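Saliba Oval Meeting Table
Print this page | E-mail this page 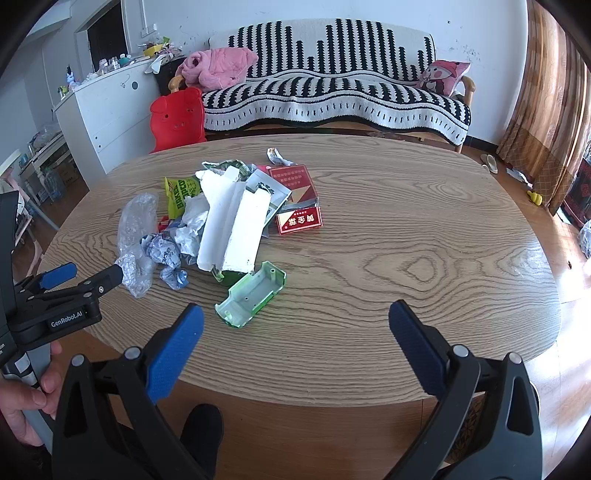
Csenge Szilágyi

The Saliba is an oval table intended for small meeting rooms, staff rooms and shared study areas. It is supplied by Arkia to schools, libraries and public offices, and forms part of the Oltia range, which also includes the matching side table and the low bookcase.

The top has rounded ends and no corners, so that chairs may be placed at any point along the edge. It seats six persons in comfort. Where the table is to stand against a wall, four places should be allowed for. The standard height suits most office chairs without arms; customers who use chairs with arms are asked to check the height of the arm before ordering.

Finish

The top is finished at the works with two coats of clear Gutodine oil. The grain differs from one table to the next, and Arkia does not accept returns on grounds of grain or shade. Customers ordering several tables for the same room should say so on the order form, and the tops will be chosen together as far as stock allows.

Oiled surfaces darken a little during the first year. Mats, trays and telephones left in one place will leave a paler area, which normally evens out once the object has been moved.

Care

Wipe with a soft, damp cloth and dry at once. Do not use bleach, scouring powder or any cleaner containing wax. Spilt tea and coffee should be removed without delay. Light scratches may be rubbed down along the grain with fine paper and treated with a small amount of Gutodine oil, applied with a cloth and left overnight. Tables in daily use should be oiled again every June, or at another time of year when the room can be closed for a day.

Cloths used for oiling must be soaked in water and laid flat outdoors before disposal.

Delivery and assembly

The table weighs 42 kg and is delivered in two parcels, one holding the top and the other the legs, bolts and key. Two persons are required to lift the top. The bolts should be tightened by hand at first and then with the key, and checked again after one month. Delivery is to the ground floor unless stairs have been mentioned on the order form.

Spare parts

Legs, bolts and floor pads may be ordered separately under part number 128. Requests should be addressed to Gyula Szalai in the spares office, giving the year of purchase. Questions concerning orders for public buildings are answered by Fanni Boros.

Page last revised February 19, 2020

Print this page | E-mail this page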